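About Kerska

Kerska reads what border and migration agencies publish about themselves, and checks whether it holds up. Often it doesn't. We began with 8 annual reports and a suspicion that "lessons learned" meant very little.
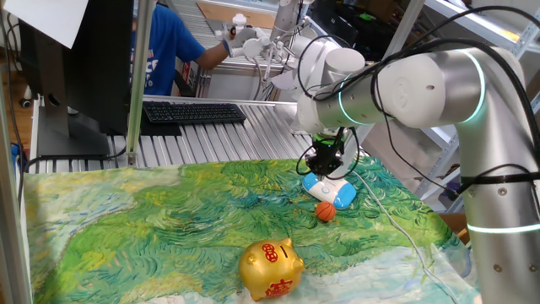
A computer mouse on a painted cloth.

Our archive holds 979 complaint decisions. In 114 of them the agency found no fault and gave no reasons. We would love to be told why - so far our letters get a receipt number and silence.

We take no money from agencies or their contractors. Skadutex, our database, is free to search, and you should check our work too. 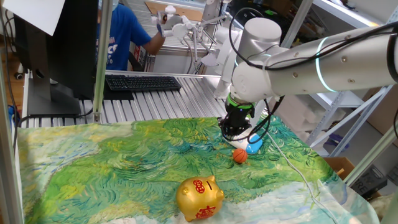 Corrections

If we got something wrong, send the page and the source. We publish the fix with the old wording left in - something we wish the agencies would try.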